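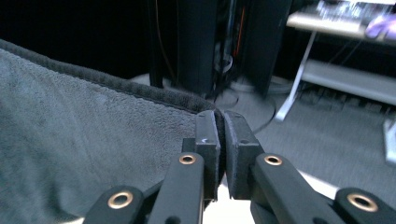 Figure 1. Foam-lined jaws of the hand-held gripper closed on the bound edge of a grey fleece towel.

Good practice for hand-held gripper work: interim progress report
Submitted to the Lavton Fund by the Kang Workshop
Prepared by Eleri Phillips, project lead
Fri 17 May

1. Purpose of this report

The Lavton Fund awarded support to the Kang Workshop for the drafting, trial and publication of a code of good practice covering the use of hand-held grippers in household tasks. The grant agreement requires an interim report once the draft code has been in use at both sites. The report sets out the work completed, the changes made to the draft, the matters still open and the use of the grant to date.

2. Work completed

The draft code has been in use at the Kang site and at Fallia, our partner site. It has four parts: care of the tool, preparation of the room, conduct of the session, and keeping of records. All operators at both sites were given a printed copy and asked to sign for it before handling a gripper.

Soft goods were taken first, as agreed with the Fund. By the close of the reporting period 1214 sessions had been recorded under the draft code, all of them with towels, cloths or small garments. Of these, 132 were set aside at review because the written record did not meet the standard in part four. The most common fault was a missing tool check. Sessions set aside are kept but are not counted towards the project's targets.

Brock Doucette reviewed the records from both sites. His notes were circulated to operators each month and formed the basis of most of the changes described below.

3. Changes to the draft code

3.1 Jaw pads
The first draft said only that pads should be "in good order". Operators read this in different ways. The revised clause reads: "Before each session the operator shall look at both pads with the jaws open. A pad that is lifting, torn or unable to hold its shape shall be replaced before work begins, and the replacement shall be written in the log." Where the two pads differ in thickness, the operator must now record which finger carries the thicker pad.

3.2 Gripping at an edge
A towel may be taken up by its edge or by the body of the cloth, and the draft did not separate the two. Bound edges are firmer than the cloth next to them and behave differently between the jaws. The log now has a separate entry for each, and a grip taken on a border, as in Figure 1, is entered as an edge grip.

3.3 Pivots and arms
Operators are to open and close the jaws fully five times at the start of each working day and report any stiffness or side play. Fingers must be kept clear of the arms while this is done. No operator is to tighten or oil a pivot without the agreement of the site lead.

3.4 Cables and floor space
The draft asked for a clear floor, and this proved too strict for sessions held in furnished rooms. Both sites asked for a rule that could be followed in an ordinary room with a desk and equipment in it. The revised clause requires the operator to walk the intended path beforehand, to note any cable on the floor, and to keep the path away from it. Where the path cannot be moved, the session is not to start until the site lead has agreed how it will be carried out.

3.5 Length of session
A single operator may work for no more than 60 minutes before a break. Fallia had been working to a longer limit and changed its rota to comply. Operators there reported less strain in the wrist and forearm, although no formal measure was taken and we make no claim on this point.

3.6 Private items
Operators are to check the room for letters, screens and personal belongings before a session and move or cover anything that could identify a person. The clause was present in the first draft and has been kept with small changes to the wording.

4. Matters still open

The Damisis group, which advises the project on wording, has asked that the code state a fixed life for jaw pads. We do not yet have the evidence to set one. Pad changes are now logged at both sites and a proposal will be made when the figures allow.

There is also disagreement over whether a dropped item should end a session. Fallia ends the session and begins a new record. Kang continues and marks the drop in the log. Either method can be defended, but the published code must adopt one of them. Brock Doucette will put a recommendation to both sites.

Training remains uneven. Of the 124 training places funded under the grant, all have been offered, but attendance at the refresher session has been lower than we planned for. A shorter refresher, held at the start of a shift, will be tried at Kang first.

5. Use of the grant

Spending is within the agreed budget under every heading. There is a small underspend on printing, and we ask the Fund's permission to move this sum to replacement pads and spare pivot parts. No other change to the budget is requested.

6. Next period

Work on rigid items such as cups and boxes will begin under the revised code. The second draft will go to both sites for comment, and the final text is due to reach the Fund in December. Site logs are available for inspection on request to Eleri Phillips.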